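Drenbridge Textile Handling Project
Progress report no. 4, for the Flolbridge program office
Prepared by Aliki Kalogeropoulos, 6/17/24

Status of the work

The folding cell ran on most working days this period. We completed 248 garment trials before stopping, against a plan of 400. The shortfall comes from the fault described below, and we do not expect to make all of it up before the next report.

Trials up to the stop used T-shirts and tea towels. Work on long sleeves has been put back.

The fault

During trial 248 the left arm failed to release a shirt at the end of a fold. The controller reported the gripper as open. The fingers were still closed on the hem, and when the right arm began its next move the fabric was pulled tight between the two. Luminița Pascu was at the controls and pressed the emergency stop. Both arms halted as they should. She was outside the marked area and no one was hurt. The shirt tore along the hem and one finger linkage on the left gripper was bent.

We went back through the logs and found 26 earlier trials where the reported finger position and the motor current did not agree. None of them had been flagged. The software took the position reading at face value and had no check against the current. We should have had that check in from the start, and it was on our list for November of last year before other work pushed it back.

The cause of the wrong reading was a worn connector in the cable that runs along the left wrist. It lost contact at certain wrist angles, and the controller kept using the last good value it had received. Tzanetos, who supplied the cable, have looked at the old one and agree with our reading of it. They have sent a replacement with a longer strain relief at no charge.

Slow-speed testing started again once the cable and the linkage were changed. We are using crumpled shirts for this, laid out on the same dark cloth as before, so that the grey values match the earlier vision data.

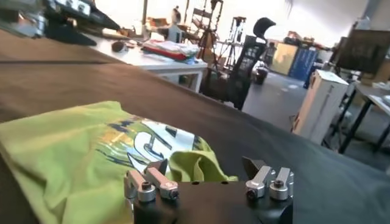

Figure 1. Gripper with fingers open beside a printed T-shirt, second arm at upper left.

What has changed

The controller now compares finger position with motor current on every release. If the two disagree, both arms stop and the operator has to clear the fault by hand. A lost signal is treated as a fault as well – the old value is no longer carried forward. Arm speed is held at a quarter of the normal rate until we have a clean run of 108 releases. At the time of writing we have done almost half of those with no disagreement logged.

Cable checks have moved from monthly to weekly, and the Gorkska maintenance sheet has been updated to match.

Cost and schedule

The arms were out of use for 24 days, most of it spent waiting for the linkage. The part and the extra labour have been covered from the repair line and we are not asking for more money. We do ask that the long-sleeve milestone be moved back by six weeks. Luminița will send the full incident log separately, with the current traces attached.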